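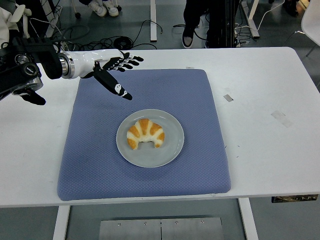
How often do the finger tendons on a hand like this need to be re-tensioned?
Every 60 hours of running time on ours, plus any time a finger stops short of its commanded position.

Notes from the Trilteo cell, for whoever does it next. 1/

We home the arm first, then open the hand fully and leave it for 15 minutes before measuring anything. A hand that has been working all morning reads different from one that has been sitting. 2/

The index finger drifts the most. It does most of the pointing and pushing, so check it first. The thumb hardly moves between services. 3/

Log the cycle count before you touch a screw. Last service was at 1,886 cycles, this one at 2,608. Lihua Liang keeps the sheet and she will ask. 4/

Quarter turn at a time, then close and open the hand, then read it again. I went a half turn in March and spent the afternoon backing it out. 5/

After tensioning, run the pastry pick with the plate on the blue pad. The croissant is a decent check: curved, ridged, easy to pinch too hard. 6/

If the fingertips come in at different heights over the pad, redo the wrist zero. Don't fix it in the pick program. Gesden's manual has the wrist zero in the back, under calibration. 7/

Still to do: new fingertip covers, and a proper tie-down for the cables behind the table. 8/8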